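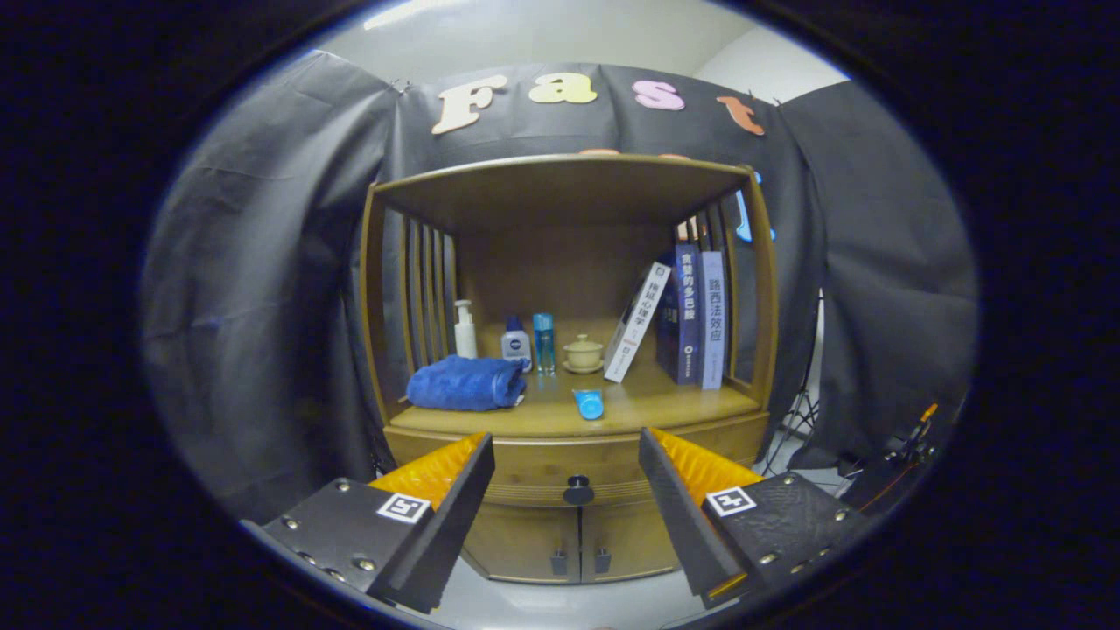 The slatted cabinet from the gripper's side, drawer knob between the two fingers.

Berley Open Day Shelf Set

README, first version, put together after the open day at Berley on Sat 12 March

Hi, and thanks for downloading! I recorded this little set during our open day and a bunch of visitors asked where they could get it, so I cleaned it up and wrote down what I could remember while it was still fresh. If something in the files doesn't match what I say below, trust the files and drop me a note.

What's in it

There are 211 recordings, all made with a hand-held gripper with a wide camera on it. Every one is a short job at the same wooden cabinet: pull the drawer open, push it shut, pick something up off the shelf, put it back, or stand a book up straight. Visitors did most of them. I did the first 15 myself before the doors opened, and you can tell which ones those are because they're dull and tidy (they sit in the folder called warmup).

The visitor runs are a lot more fun. People grab things from odd angles, change their minds halfway, and go for the knob way too fast. I left all of that in. If you only want clean runs, filter on the "finished" column in the index file — I went through and filled it in by hand.

The cabinet and the stuff on it

I wanted the shelf to look like somebody's bathroom and reading corner got mixed up. There's a blue towel, a white pump bottle, a Nivea bottle, a tall teal bottle with a silver cap, a blue tube lying down near the front, and a small lidded tea cup on a saucer. The books on the right have Chinese titles; the white one (操纵心理学) leans and the pale gray-blue one (路西法效应) stands up against the slats. Visitors moved things as they went, so don't count on any item being in the same spot from one run to the next.

The tea cup was the crowd favorite and also the hardest thing to lift. Lid, saucer, smooth sides, the works. I'd start with the towel if you're just testing your code, it forgives nearly anything.

The letters spelling "Fast" on the black cloth are party decoration and have no meaning in the labels. One visitor thought it was an order and set our speed record on the drawer!

How the day went

We ran sessions of 45 minutes with a break between them to put the shelf back together. Each visitor got a quick try with the soft orange finger pads (squeezing a sponge, mostly) and then did a few runs. Kids loved it, though the youngest ones needed help holding the gripper level, and those runs are in their own folder called helped.

Using the files

Unzip it, point the Prullex loader at the top folder, and it should just go. Gerlach users need to rename the index file to index_g first. The video is straight out of the camera, so it's round with dark corners and the straight edges bend. I haven't flattened it. The square markers on the fingers were left unmasked in case you want to use them.

Known problems

2 runs have no sound, and I can't find the originals.
A few task names say "door" where the visitor was asked to open the drawer. I fixed the ones I caught.
The clock on the laptop was an hour off all morning, so go by run number if you need the order.

Next

Hodano has asked us to bring the cabinet over in July for their own open day, and I'm hoping to add those runs as a second folder with the same layout. Use this set for whatever you like, and please keep this file with it if you pass it on.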